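I have a soft spot for skinny stands. You know the kind, a wide round base, one thin post going up the middle, something flat on top. I bring home too many of them from the secondhand place in Grorgate, and half of them lean. So this is how I check one over and get it standing up straight again, and you really don't need much (a table, a big sheet of grid paper and 25 minutes will do it!).

## Get your table ready

Wipe the table down and lay your grid paper flat. Tape the corners if it wants to curl. I line mine up with the table edge so I've got one long straight line I can trust, and then I leave it alone for the rest of the job. Big squares are easier on the eyes than tiny ones, and faint lines are fine.

Set the stand well in from the edge and turn off all but one light. You want one clear shadow to look at.
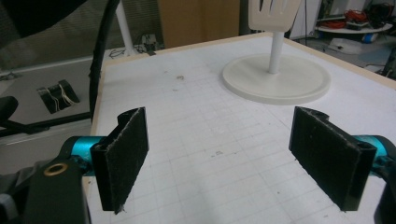
Now get your eyes down to table level and look at the post against whatever is upright behind it. A door frame works, or a box stood on end. Give the base a quarter turn and look again. If the lean turns with the stand, your post is crooked. If it always leans toward the same side of the room, it's your table, and you can go fold up some cardboard for the short leg and call it a day. I once spent a whole evening in May on a perfectly good stand before I thought of that one.

## Check the post by itself

If the post comes out of the base, take it out. Mine mostly unscrew, but go gently, and if it won't budge just do this part with it attached.

Lay it along one of the grid lines and roll it slowly with a fingertip. A straight one stays with the line the whole way around. A bent one will show a gap that opens and closes as it rolls. Mark the high side with a little pencil dot so you can find it again.

You can use the same trick for any long round thing, by the way. Curtain rods, dowels, bits of tube. If a tube is *supposed* to curve, trace along it on the paper first, then flip it over and see if it matches the tracing.

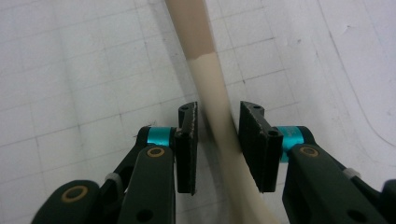
Check the ends too. I skipped this for years! A bit of grit or old glue down in the socket will tip a post just as badly as a bend will. I clean mine out with a cotton swab, then a dry one after it.

## Put it back together

1. Set the base on the grid and center it where two lines cross.
2. Put the post in and tighten it only until it holds.
3. Look from the front, then from the side. Nudge until both look right.
4. Tighten the rest of the way and look once more, because it loves to shift on that last turn.
5. Add the top piece and face it the way you want it.

Taller poles get the same treatment, only I do them on the floor next to the table and step back farther to look.

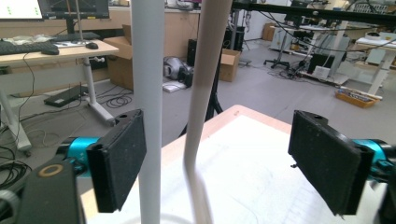
*Two white poles by the table, one straight and one bending near the bottom.*

For a bend low down like that, I'd work on the bottom part first and leave the long upper stretch alone until I'd looked again. Go a tiny bit at a time, with a folded towel under your hands. If you feel it start to crease, stop, and look for a replacement.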